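Who Brings the Cake? First Birthday Parties in Simstead Families
Project report, Family Traditions seminar

I picked first birthdays because my niece was about to have one, and my family could not agree on a single thing. My mom wanted the church hall. My sister wanted her own kitchen and maybe six people. My grandmother wanted to know why there wasn't going to be a ham. So when our instructor, Jean Forsyth, asked for a custom we could study close to home, I already had pages of notes from the family group chat! 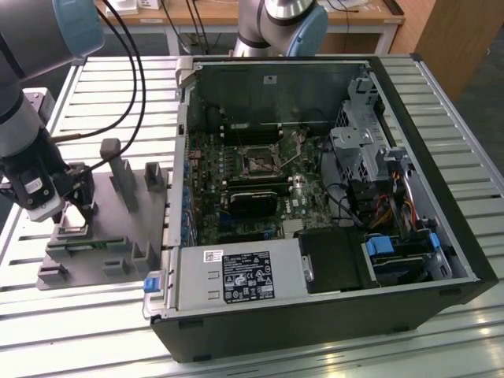 Kirsty Dunbar
Second-year student, Family Traditions seminar
February 27, 2023

My question was pretty simple: who decides what a first birthday party looks like, and where did they get the idea? The baby obviously doesn't get a vote. I handed out a questionnaire at the Simstead library story hour and at the Guthrie Street play group, and 34 families filled it out. Then I did four longer interviews, two with parents and two with grandparents, because I had a hunch the generations would tell it differently (they did).

The questionnaire had one page of check boxes and one big blank space at the bottom that said "Tell me anything else." The blank space was the best part. People wrote up the sides of the paper. One mother drew me the seating plan.

What came back first was cake. Nearly everybody had one, and a lot of families had a second little one just for the baby to wreck. Flora Lamont, one of my grandparent interviews, had never heard of a smash cake until her grandson got one, and she still thinks it's a waste of good frosting. When her own kids turned one, the neighbors came over after supper, the baby wore a knitted outfit that had been in the family forever, and that was the party. She couldn't remember any presents except a savings bond.

Yhon Taipe told me about a completely different kind of party. His family rents a room, the godparents have a real job to do, and there's dancing long after the birthday girl has gone to sleep in somebody's coat. He spent $448 on his daughter's and thought that was on the low side. His cousins pitched in with food, so the money mostly went to the room and the music. I loved that interview and it ran way over - I had to call him back the next evening to ask the questions I'd skipped. 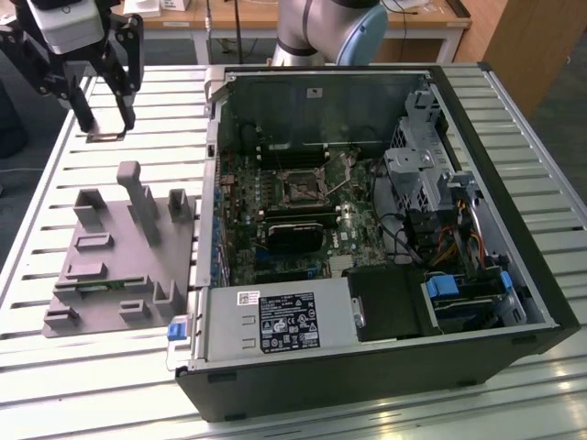
Planning was the section I had the most trouble writing up. Parents talked about the guest list, the food and the nap schedule all at once, and I kept trying to pull them apart into separate headings. Gillespie MacBrayne, the other grandparent, put me straight on that. He said every party he'd been to had one person everything ran through, usually an aunt, and when she was sick that year you had the hall, the chairs, the cake and no party. It's like that computer lying open with its power supply and its big green board in place and the processor socket sitting empty. After that I went back through the questionnaires looking for the aunt, and there she was in a lot of them, sometimes as a grandmother and once as a dad with a spreadsheet.

Things I'd do differently: I asked "Did you have a theme?" and half the people wrote "yes, birthday." I should have given examples. I also only reached families who go to story hour or play group, so parents working days are mostly missing. Next time I'd leave forms at the laundromat too.

My niece's party was in the kitchen, by the way. There was ham.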